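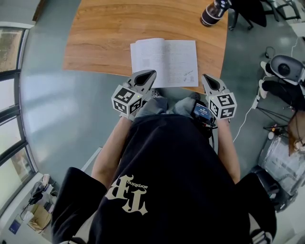 Is it worth keeping old notebooks once they're full?

Most of them can go. Keep the ones you have opened in the past year, and be suspicious of any reason that begins with "one day I might".

Notebooks, Desks and Other Paper Habits
Words by Jalen Lindgren

I have never quite believed in notebooks. People who love them talk as if the buying were the same as the writing, and I have a drawer that says otherwise. Still, I said I'd give the subject a fair go, so this gallery is about notebooks and the tables they get used on. It opens with a white one lying open on a wooden table, and the notes from here on are what I think about the whole business. Feel free to disagree. My sister does.

The open page
Both pages are covered in small, dense lines, and I'll admit that softens me a bit. Most of the notebooks I get shown have four pages of lovely handwriting at the front and nothing after. A full spread at least suggests that somebody had something to put down. Whether anyone can find a particular line in it a month later is another matter, and I have my doubts.

Small writing
Fans say it saves paper. I tried it for most of March and saved very little, apart from the time I'd have spent reading my notes back, which I gave up on. If you must write small, leave a margin and put the subject at the top of the page. A date helps too. I didn't bother with any of it, and there is a page in my Latton pad that simply reads "ask about the other one".

White covers, white pages
Very smart in the shop. Give it a week in a bag with a banana. My last white one was a Gotden, 337 pages, and I got as far as page 33 before the corners went grey and I stopped taking it anywhere I might be seen.

The table
A warm orange-brown, with the grain running through it where you can see it. I like a table that looks like wood. I'm less sure about writing straight on to one with a single sheet of paper, as a strong grain comes up through the pen stroke and makes everyone look nervous. A whole notebook underneath your hand sorts that out, so one point to the notebook people.

Near the edge
The notebook lies close to the near edge of the table, where I always end up putting mine. I've read a good deal of advice about placing the book further in and resting the whole forearm on the wood. Fine for letters. For looking something up I want the page near me, and I've yet to meet a diagram that changed my mind.

Lying flat
The Valderrama range is sold on this, and so is the dearer Bumevus. I have owned both. One stays open by itself from the first page and the other needs a mug on it until you're well into the middle, and I'm afraid the cheap one is the one that behaves. Try it on the shop counter before you pay.

On filling them up
I've finished seven notebooks in my life, and two of those were mostly shopping. I threw out five on a Friday evening and haven't missed a word of them. The other two are on the shelf – I did look in one last winter, for a paint colour, and it wasn't there.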